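Notebook, May
Reading group on state capacity / comparative backsliding coding

Picking up from the April pages. The morning went to the executive constraint items and the afternoon to the municipal file. Writing it up now while I still remember which decisions were mine and which were Hanna's.

9:20. Reran the merge of the coder sheets. 1491 council sessions in the municipal file after dropping duplicates. The duplicates were all from one source, the Oei transcripts, where a session that ran past midnight gets entered under both dates. Rule from now on: keep the opening date, put the closing date in the notes column, do not create a second row. Ihor had been doing this by hand already and had not written it down anywhere.

Coverage still starts in 2000. I looked again at whether we could push it back and I am against it. The earlier minutes exist for the larger cities only, so we would be adding well-run archives and calling it history. If a reviewer wants the nineties they can have them as an appendix with large cities alone, labeled that way.

10:15. Executive constraints, item 4 ("head of government complies with adverse court rulings"). Hanna Kravets and I disagreed on most of the middle category. Her reading is that delay counts as non-compliance once it passes the next budget. Mine was that delay should be coded on its own. We went through the disputed cases together and her rule produces fewer ties, but it also makes every slow bureaucracy look like a hostile one. A ministry that takes fourteen months to pay a judgment because the payments office is understaffed is a different animal from a cabinet that announces it will not pay.

Settled for the time being on:
4a. Stated position toward the ruling (accepts, silent, contests legally, rejects)
4b. Time to compliance in months, blank if none by the end of the observation window
4c. Any change to the court's composition or jurisdiction within the same term

4c will be rare. Keep it anyway. When it does occur it is the item everyone will ask about.

Note to self: silence is hard to code from press archives. The coder did not find a statement, and that gets entered as "silent" when it should be missing. Added a search log field. Minimum of three sources before "silent" is allowed.

11:40. Reliability check on the first batch. Agreement is fine on anything with a date or a vote count and poor on anything with an adjective. "Substantial restriction" on the media items is the worst. Two coders read it as legal restriction and one read it as effect on readership. Rewriting the item to name the instrument: license, tax, ownership transfer, advertising ban, criminal case. Effects go somewhere else or nowhere.

I went back over the argument for an aggregate score and still do not like it. The big published indices get quoted as single numbers and then people write columns about a country slipping two places. Our data can show that courts and councils move separately, often for years. Collapsing that into one figure discards the only thing we have that is new. Ihor's point against me is fair – if we do not publish an aggregate, somebody else will compute one badly and cite us for it. Possible compromise is a profile plot with no total, plus a short note on why addition across dimensions is not meaningful here. Draft the note before the next meeting.

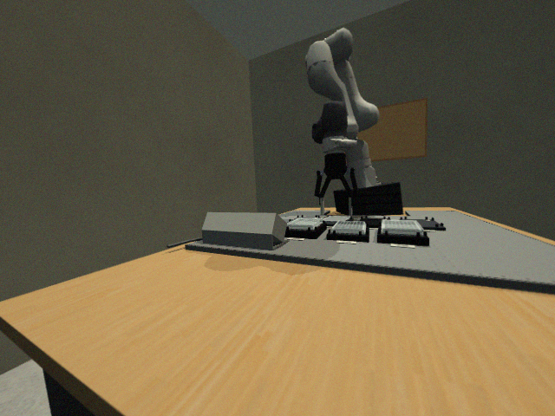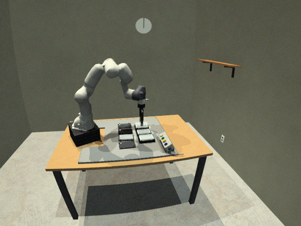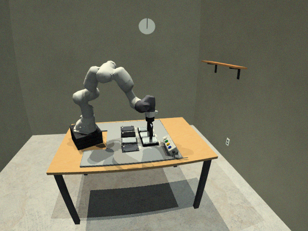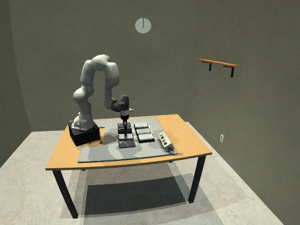 1:30. Municipal file. The claim we are testing is the familiar one that mayors deliver while national governments stall. The popular version rests on a small set of famous mayors in rich cities, picked after the fact. We have 47 cities in the current sample, selected on population band and nothing else, and I want the write-up to say so in the first paragraph.

First pass on service delivery against turnout: close to flat. Slight positive slope, which disappears when the two cities with compulsory voting are taken out. I would not report the slope. Delivery against length of the mayor's tenure is more interesting. It rises over the first two terms and then levels off, and in the cities without term limits it falls. The fall rests on few cases and several of those also lost revenue in the same years, so tenure may be standing in for the tax base. Need the revenue series before saying anything.

The revenue series comes from Presta and has its own trouble. They revised the definition of own-source revenue partway through and carried the revision forward only. Shared income tax is inside the figure before the change and outside it after. On the raw plot every city appears to lose a large share of its income in a single year, which would be quite a finding. Wrote to them for the component tables. If they do not have them I will splice at the break and report both segments.

2:45. Participatory budgeting items. The Evik survey asks residents whether they "took part in decisions about local spending in the past year." Positive answers are far above what the city registers show. Some of this is ordinary over-reporting, the same as with voting. Some of it is that people count signing a petition or complaining to the ward office. I do not think they are wrong to count it. The registers only know about the formal procedure. Keep the two measures in separate columns under separate names (part_self, part_reg) and never average them.

Hanna wants the share of proposals that were funded and then built. That would be the best measure we have of whether consultation is more than theater, but only a minority of the cities publish completion records, and the ones that do are likely the ones that build things. Suggested a small hand-collected subset: pick ten cities at random from the sample, write to all of them, and report the non-replies as a result. A city that cannot say what became of a funded proposal has told us something about its administration.

3:30. Call with Ihor Derkach on the Jelport request. Jelport wants early access to the council roll calls for a policy brief on coalition stability. My objections:

The roll calls are not cleaned for abstentions. Some councils record absence and abstention with the same mark, and a coalition partner staying home looks identical to one walking out.

Party labels are as printed on the ballot. Local lists that are national parties under another name have not been linked. A brief on coalitions that ignores this would find new parties everywhere.

The consent terms on the staff interviews do not cover third parties. The interviews are stored in the same directory. They need to be moved before anyone outside gets an account, whatever we decide about the roll calls.

Agreed to send a sample of one region with the codebook and a written warning on the abstention problem. No redistribution. Ihor drafts, I check.

4:10. Recoding abstentions. Checked how many councils in the region distinguish absence from abstention in print. Of the 49 councils, most do after the procedural reform and few do before it. Where the quorum is stated at the start of the session I can back out absences by subtraction, but only for the first vote. Members leave during long sessions, and late votes on zoning are where the margins are thin. Marking everything after the first recess as uncertain. It costs a lot of observations – better that than inventing defections.

Side observation, not for the paper yet. Votes that fail on quorum cluster near the end of the fiscal year and on items the mayor's own office submitted. An administration that cannot assemble its majority might be weak, or the majority may prefer not to be recorded. The minutes cannot tell these apart. The interviews might. Look at the second-round transcripts for any mention of leaving the room.

4:50. Definitions. We have used "capacity" in at least three senses across the drafts: money and staff available, ability to carry out a decision, and quality of what gets carried out. A well-funded city can be unable to carry out a decision. A city that carries out everything can carry out bad things. Proposed wording:

Resources: revenue and filled posts per resident
Execution: share of adopted decisions implemented within the stated period
Outcome: leave to others, we do not measure it

Search and replace will not do it. Each use of the word has to be read in context. I will take chapters one and two, Hanna has the rest.

The justice side is messier. The introduction promises something on whether more just and more efficient government go together, and we have efficiency items and almost nothing on the other half. The nearest is the distribution of spending across districts inside each city, available for perhaps a third of the sample. Either collect more of it or cut the promise. I lean toward cutting. The sentence was written for the grant application and nothing later in the text depends on it.

5:25. Open items:

Component tables from Presta, chase if nothing by next week
Move interview directory, change permissions (me, before leaving)
Rewrite media items 7 through 9, circulate, recode first batch only
Note on why there is no total score
Letter template for the ten-city completion request
Check whether the two compulsory-voting cities enforce it. If they do not, they should go back in.
Ask Hanna whether the budget-deadline rule for 4b can be derived from the months field afterward. I think it can, and then the morning's argument was about a display choice.

5:40. Directory moved. Permissions changed and tested from the guest account, roll calls visible, interviews not. Old links in the chapter two script are broken, lines calling the transcript index. Fix tomorrow.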